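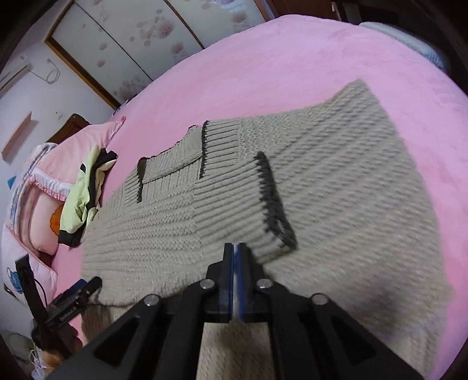 Big beige knit, dark brown trim, and a whole bed to spread it out on.

I used to hang all my sweaters. Then one December I pulled out a chunky cardigan I'd worn twice and it had grown little horns at the shoulders (you know the ones!) and the hem was halfway to my knees. So now everything knitted gets folded, and I've gotten pretty picky about how.

First thing, use the bed. I know, I know, a table is the proper height, but a heavy knit needs room for its sleeves and most of us don't have a table that big. A fuzzy blanket is great for this because the knit sort of clings to it and stays where you put it. If your blanket sheds, go over the sweater with a lint roller before it gets put away.

Spread it right out and smooth it with flat hands, from the middle toward the sides. Don't tug! Ribbing stretches if you so much as look at it, and the cuffs are the worst. If there's a fold stuck in the collar, lift the whole collar and lay it down again.

Now, buttons. My friend Tatiana Kováčik buttons every single one before folding. I do the top, the middle and the bottom and call it done, and we've been arguing over this for years. Either way the front edge stays put, and you won't open the drawer in two weeks and find it all twisted. Check the pockets while you're there. I once stored a cough drop for an entire summer.

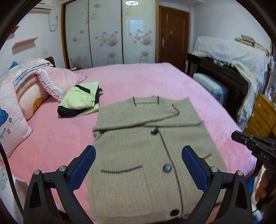
Folded flat, dark buttons down the front, with a light green garment behind it on the bed.

For the fold itself I go sleeves in across the back, sides in to match, then bottom up to meet the collar. Thick cardigans I only fold once, otherwise you end up with a brick that won't fit under anything. Thin ones can go in thirds. Heavy on the bottom of the pile, light on top, and no more than 4 to a stack or the bottom one comes out looking ironed.

Blair Cruickshank wrote in to ask if tissue paper is worth the trouble. For a dark trim on a pale knit, I'd say yes! One sheet between the layers, plain white, and it helps keep a hard crease out of the front too.

Oh, and if you're putting things away for the season, wash them first, even if they look clean. Dry them flat on a towel and give them an extra day, thick collars hold water like you wouldn't believe. I've got a Drelleck storage bag that slides under the bed and it holds all my winter stuff apart from the one cardigan I refuse to put away.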